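Is It a Fruit or a Vegetable?

Kids' Corner – Food and Plants 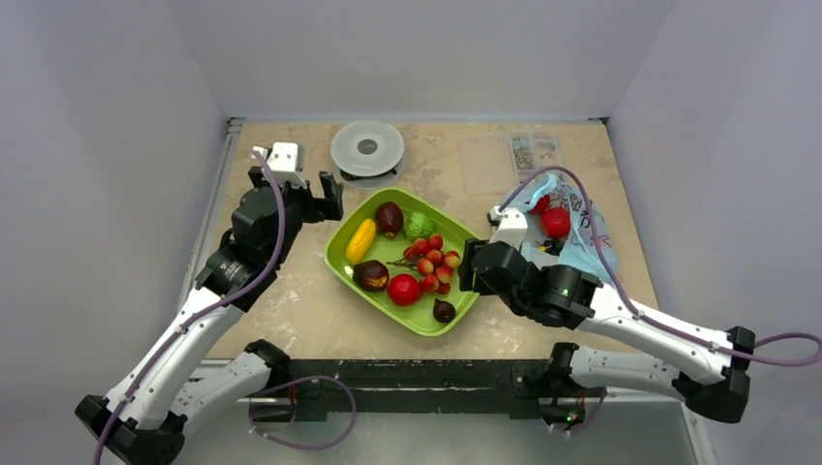
A bunch of small fruit shares a green tray with a cabbage-like ball and a long yellow vegetable.

People argue about tomatoes. One person says a tomato is a fruit. Another says it is a vegetable. Both of them can be right, because the two words are used in two different ways.

The plant answer

Scientists who study plants are called botanists. To a botanist, a fruit is the part of a plant that grows from a flower and holds the seeds. Cut open an apple and you will find seeds in the core. Cut open a cucumber and you will find seeds running down the middle. So an apple is a fruit, and so is a cucumber. Pumpkins, peppers, eggplants and green beans are fruits too.

"Vegetable" is not really a science word. It is a kitchen word for the parts of plants we eat with a meal. Those parts can come from almost anywhere on the plant:

Roots – carrots, beets, radishes
Stems – celery, asparagus
Leaves – cabbage, lettuce, spinach
Flower buds – broccoli, cauliflower

A potato grows underground, but it is not a root. It is a swollen part of the stem called a tuber. The "eyes" on a potato are buds, and new shoots can grow from them.

The kitchen answer

Cooks sort food by taste. Sweet things that go in a dessert or a snack are called fruit. Things that go in soup, salad or a main dish are called vegetables. That is why you find zucchini next to the onions at the store, even though it is full of seeds.

Rhubarb goes the other way. We eat the stalks, so a botanist would not call it a fruit. But people cook it with sugar and put it in pies, so many cooks treat it like one. Never eat rhubarb leaves. They are poisonous.

Why do plants make fruit?

A plant cannot walk, so it needs help to spread its seeds. If all the seeds fell in one spot, the young plants would crowd each other and fight for light and water. A sweet, colorful fruit gets an animal to do the carrying. A bird eats a berry, flies off and drops the seeds somewhere else.

Many fruits are green and sour before they are ripe. Green fruit is hard to see among the leaves, and animals mostly leave it alone. When the seeds are ready, the fruit often changes color and gets sweeter.

Is it a berry?

To a botanist, a berry grows from one flower with one ovary (the part that turns into the fruit) and is soft all the way through. Grapes are berries. So are tomatoes and bananas. Strawberries are not. The little specks on the outside of a strawberry are tiny dry fruits, and each one has a seed inside.

Try it at home

Ask a grown-up to help you cut open a few foods from the kitchen. Look for seeds and draw what you find. Then make two lists, one for "plant fruit" and one for "kitchen fruit." Some foods will go on both lists.

Words to know

Botanist – a scientist who studies plants
Ovary – the part of a flower that grows into a fruit
Tuber – a thick underground stem that stores food
Ripe – fully grown and ready to eat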